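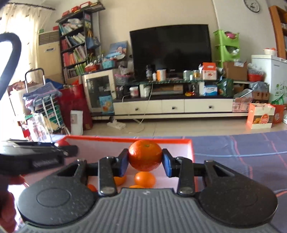
Photo: Ruvura Public Health Exchange / picture library

Ruvura Public Health Exchange
Boards > Nutrition and diet > Survey methods
Thread: Spot urine or full 24-hour collection for a district sodium baseline?

saltmarsh_epi
Original post

We have funding for a baseline survey of sodium intake in adults ahead of a salt reduction programme covering bread, soup and ready meals. Target sample is 200, drawn from the electoral roll across 10 wards. The follow-up survey is planned for two years later with a fresh sample and the same protocol.

The original protocol specified a single 24-hour urine collection per participant. The fieldwork budget has since been reduced and the steering group has asked whether spot samples with a prediction equation would do. They have seen a paper in which mean estimated intake from spot samples sat close to the mean from 24-hour collections, and on that basis regard the question as settled.

My view is that it is not settled, but I need to put something in writing before the end of March. Has anyone here had to defend either method to funders? I am interested in the population mean and the change in the mean. Individual estimates are not required.

tubes_and_labels
Reply

If you only want a population mean, the steering group has a point. We ran spot samples in Groltimari with a far larger sample than yours. Participation was good, the samples were collected at the same visit as blood pressure, and the lab cost was low. Asking people to carry a container about for a day loses you the very people you want, mainly shift workers and anyone with small children.

A 24-hour survey with poor response gives you an accurate figure for the sort of person who agrees to a 24-hour survey.

renal_clearance
Reply

Non-response is a fair concern. It does not fix the other problem, though.

The prediction equations take sodium and creatinine concentration in the spot sample and scale up using predicted creatinine excretion, which comes from age, sex, weight and sometimes height. The output is therefore partly a function of body size whatever the person ate. They also compress the range: intake is overestimated at the low end and underestimated at the high end. In a population whose mean happens to fall near the mean of the population the equation was developed in, the two errors cancel and you get agreement. That is what the steering group's paper is likely to show.

Now run the programme and suppose it works. The true mean falls. The spot estimate falls by less, as it is being pulled towards the centre. You have chosen an instrument that understates the effect you are trying to measure.

tubes_and_labels
Reply

Only if the compression is as strong in your population as in the validation studies, and those vary a good deal. You could also skip the equation and report the sodium to creatinine ratio, or plain concentration, as a trend indicator.

renal_clearance
Reply

You could, but then you are trending something that moves with hydration (concentration) or with muscle mass and meat intake (ratio). If the second sample is older or the survey falls in a hotter month, the indicator shifts with no change in diet.

saltmarsh_epi
Reply

Thank you both. The compression argument is the one I was missing. Some further detail, as it may matter:

Fieldwork for the baseline is spring. The follow-up would be spring as well.
Body weight will be measured at the visit.
The lab is the Baláž unit, ion-selective electrode for sodium and potassium, enzymatic creatinine.
The programme target is expressed against 2,000 mg of sodium a day.

The last point bothers me. If the result is going to be reported as distance from a fixed threshold, bias in the mean matters as well as bias in the change.

kitchen_scales
Reply

Dietitian, so I will put in a word for the method nobody has raised. Have you ruled out dietary recall altogether? Urine tells you how much sodium went through a person. It does not tell you that it came from bread. Your programme covers three food groups and if the mean drops you will be asked which one did it.

saltmarsh_epi
Reply

Recall is in the protocol as a secondary measure, for sources only. It is known to under-report and it handles salt added at the table badly, so it will not be used for the total.

kitchen_scales
Reply

Fine, provided the food composition data are current. We used Clullance for coding and the entries for own-label bread were several reformulations out of date. The software was not at fault, we had simply never loaded the newer tables. It meant the first wave coded every loaf at the old salt content and would have shown no change however much the bakers took out. Freeze the table version for each wave, write it down, and check the main contributors against pack labels at the time of fieldwork.

ward_nine
Reply

Fieldworker's view. Twenty-four-hour collections are manageable if the start is supervised. The participant empties the bladder at the visit, that urine is discarded, the time is written on the form and the clock begins. The finish is the same time next day, with the last void included. Most of the incomplete collections I have dealt with went wrong at one of those two points: the first void was kept, or the last one was left out.

Give out a smaller screw-top bottle as well as the main container, with a plain carrier bag. People at work will not use the big one. Put a question on the form asking whether any urine was missed and how many times, and word it so that saying yes is easy. Participants who think they will be told off write "none".

tubes_and_labels
Reply

And how do you verify completeness afterwards? Self-report is weak.

ward_nine
Reply

We used volume, duration and creatinine together. Below a set minimum volume, outside the permitted duration, or more than a stated number of missed voids, and it was rejected. Creatinine for sex and weight was a further check. Duration gets corrected to 24 hours by simple scaling if it is within the window.

renal_clearance
Reply

Creatinine cut-offs are poor at detecting moderate under-collection and will reject some complete samples from small older women. PABA tablets are better but add cost, another instruction and a list of exclusions. For a survey of this size I would go with volume, duration and self-report as the primary criteria, fixed in advance, and report a sensitivity analysis with the creatinine rule applied. What you must not do is choose the rule after seeing the sodium results, or use one rule at baseline and another at follow-up.

tubes_and_labels
Reply

I still think you are all underrating selection. Suppose a third of those approached agree to the 24-hour collection and two thirds would have agreed to a spot sample. I have not seen anyone in this thread put a size on that bias, whereas the equation bias gets a full paragraph.

renal_clearance
Reply

Agreed that it is harder to size. Partial answer: weight by age, sex and deprivation, and take a spot sample from everyone at the first visit, including those who decline the long collection. You can then compare spot sodium in completers and decliners. It is a crude comparison but it uses the same measure in both groups, so the equation does not come into it.

tubes_and_labels
Reply

That I would accept. It is also cheap, the visit is happening anyway.

saltmarsh_epi
Reply

This may be the compromise. A spot sample from all, a 24-hour collection from all who agree, the 24-hour result as primary outcome. The remaining question is whether to ask a subsample of 50 for a second 24-hour collection. A single day is adequate for the mean, but the steering group also wants the proportion above the threshold.

renal_clearance
Reply

Then you need the repeats. One day per person inflates the spread with day-to-day variation, and the proportion above any cut-off comes out wrong even when the mean is right. With repeats you can estimate the within-person component and shrink the distribution accordingly. Fifty is on the small side and the variance estimate will be imprecise, so give an interval. Space the two collections well apart, and avoid consecutive days.

Also decide whether you are reporting excretion or intake. Not all ingested sodium appears in urine. Some groups apply a correction factor and some do not, and half the disagreements between published surveys come down to that – state which, and if you correct, report the uncorrected figure beside it.

kitchen_scales
Reply

Also spread the collections across weekdays and weekends. Intake differs, and if fieldworkers only do weekday visits you will not have a weekend in the data at all.

ward_nine
Reply

That means paying for weekend pick-ups. Get it costed now. It was the first line removed from our budget.

saltmarsh_epi
Reply

Noted, I will cost it separately. The draft with the completeness criteria goes to the steering group next. If anyone has a form with wording for the missed void question that has been tested on real participants, I would be glad of a copy.

ward_nine
Reply

Sent by message. Page two is the one you want, ignore the old lab address on the front.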